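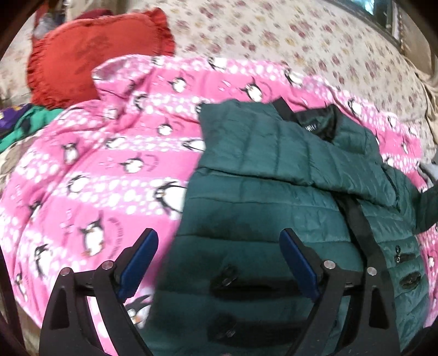 By Ifigeneia Margaritis, Clilluvar Press Office
3/9/19

Home | Products | Support | Press | Contact

Clilluvar opens orders for the Deteo hand-held gripper kit

SKILLHOLM — Clilluvar today opened orders for Deteo, a hand-held two-finger gripper kit for recording household handling tasks. The kit is sold to laboratories and integrators that train robot arms on clothing and bedding.

The operator holds the tool and does the work with its fingers. A camera on the tool records the task from the gripper's point of view. No robot is needed at the recording site.

Each finger is a black plastic frame with triangular cutouts and a blue pad on its inner face. The two pads face each other across the opening. Pads are sold separately in sets of 10 and can be changed with the supplied driver.

The first task package, Deteo Garments, covers padded outerwear handled on a bed. Quilted jackets are difficult for automated systems — the shell is glossy, the fill shifts under pressure, and straps and zipper pulls hang free. The package also deals with patterned surroundings, such as a green jacket spread on a pink penguin-print blanket over a floral bedspread. Recordings are made in furnished rooms under ordinary daylight, with other items left on the bed.

Deteo Garments contains 361 recordings and a written task guide. Buyers may add their own recordings in the same file layout. The supplied software sorts recordings by task and operator and exports them for training.

"Customers asked for bedrooms as people keep them, including the blanket and whatever else is lying there," said Ifigeneia Margaritis, product lead at Clilluvar. "A bare bench gives clean data that does not carry over well to a home."
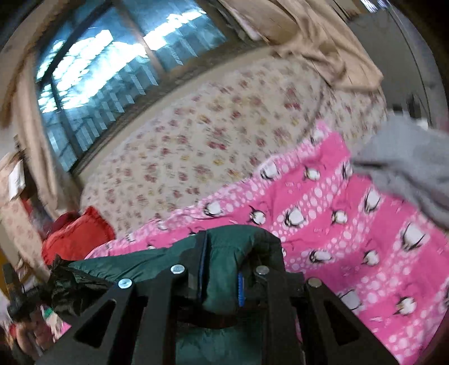
Availability and support

The first production run is 200 kits, assembled by Avcı. Orders ship in some 20 working days. A second task package, for bed linen, is planned for November. Existing Deteo customers will receive it as a download.

Press and order inquiries: Clilluvar Press Office, Skillholm.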